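Blog > Around the House > Photo Galleries

We use cookies to remember your settings. Accept / Manage choices

The living room shelves, Fri 14 August

I've been fussing with this room for 9 days now and I finally feel like showing it to people. Elif Naz Türkmen asked for pictures back when we moved to Mundcombe (sorry, Elif!), and I kept saying wait, wait, let me clear the shelves first. They had more than 100 things on them, mostly mail, chargers and candles I never light.

So I pulled it all off and gave myself one evening to decide what goes back. Very little did! The orange-red backing is what sold me on the unit in the first place, and for months I couldn't even see it. The little bowl and the white cup get a compartment each, and the pink and white flowers sit lower down by the divider. They're fake – I water real ones to death.

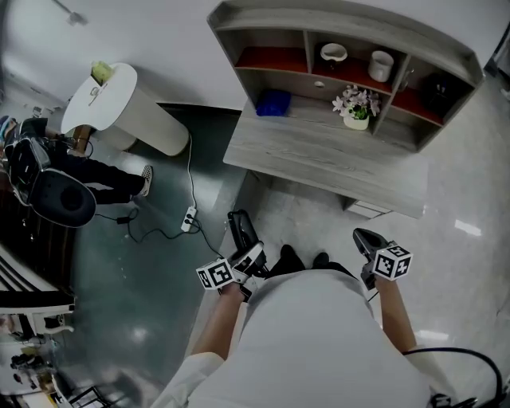

I'm still on the hunt for a rug. I tried 2 from Kozan and sent both back, too brown and then too fuzzy. Priltley has a pale green one I keep visiting, and if it drops in price before the end of August I'm getting it.

Next gallery will be the hallway, once I find somewhere for 5 pairs of boots to live.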